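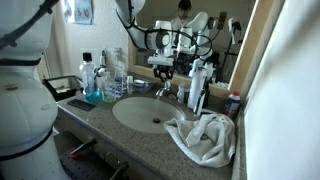 *Vanity sink, tap on at a thin stream.*

**Sep 18, 2020 — hard water, the Flidix clip**

Went back over the limescale notes before writing anything new, mostly to see if I still believe them. I don't, much.

The claim, for whoever reads this later: the Flidix clip goes around the supply pipe, "conditions" the water, and scale stops sticking to things. The leaflet never says what conditioning is. It says the minerals stay in the water but behave differently, which is a handy claim to make, seeing that a hardness test can't catch you out. So hardness strips are no use for this. I used the Ustach strips anyway and the color came out the same with the clip on and with it off. That agrees with the leaflet and also agrees with the clip doing nothing at all.

What I need is the scale itself. Setup as it stands:

- 2 steel kettles, same model, bought together from Lazarević
- 27 boils each, started in August
- one fed from the clipped line, the other from the unclipped line
- plain Paleck tap water, nothing added
- kettles emptied after each boil, lids left off

Result by eye: the clipped kettle looks cleaner. I wrote "clearly cleaner" in August and I'd like to take back the "clearly." I knew which kettle was which when I looked. I had also just read the leaflet.

Result by weight: no good. I weighed both kettles before the first boil on the kitchen scale, and it jumps around by more than the scale deposit could possibly weigh. Should have used the bench balance. The numbers are in the back of the book with a line through them. Please don't copy them into anything.

Other things wrong with it:

The lines aren't equal. The unclipped one comes off the end of the long run and sits overnight. The first water out of it in the morning might be different for reasons unrelated to the clip. I let it run before filling, most days. "Most days" is how I wrote it down, so I can't say which days.

One kettle also got wiped out with a cloth at some point. There's a note that says "wiped, sorry" with no name and no kettle.

The seller's evidence is a pair of shower head photos, one crusty and one clean. No dates and no water source. You could take the same pair with a bottle of vinegar and no clip anywhere in the building.
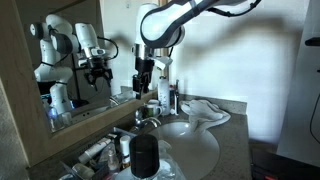
*The vanity from another angle, big mirror to the left.*

Plan for the second round, smaller and duller:

- Glass beakers, no kettles. 200 ml in each, boiled dry on the hot plate, weighed before and after on the bench balance.
- Fill everything from one tap. Clip on for one batch, off for the next, then swap back and do it over.
- Someone else labels the beakers and keeps the key. I weigh them without knowing.
- Run a dummy too: same size clip, same weight, no magnets in it. A plain hose clamp with tape over it will do.

Boiling dry may be unfair to the clip, I'll admit. Everything dissolved ends up on the glass whatever shape the crystals are. So a second set gets boiled for the same time, poured out, rinsed once with 100 ml of distilled and dried. If the "doesn't stick" part is real, it ought to show up there and not in the first set. If it shows up in both, I've made a mistake somewhere.

Deciding now, before there's any data: if clip and dummy differ by less than two dummy batches differ from each other, I call it nothing and we send it back. The return window is printed on the box — check that first.

Still to get: beakers, distilled water, a hose clamp that fits. Vinegar for the kettles.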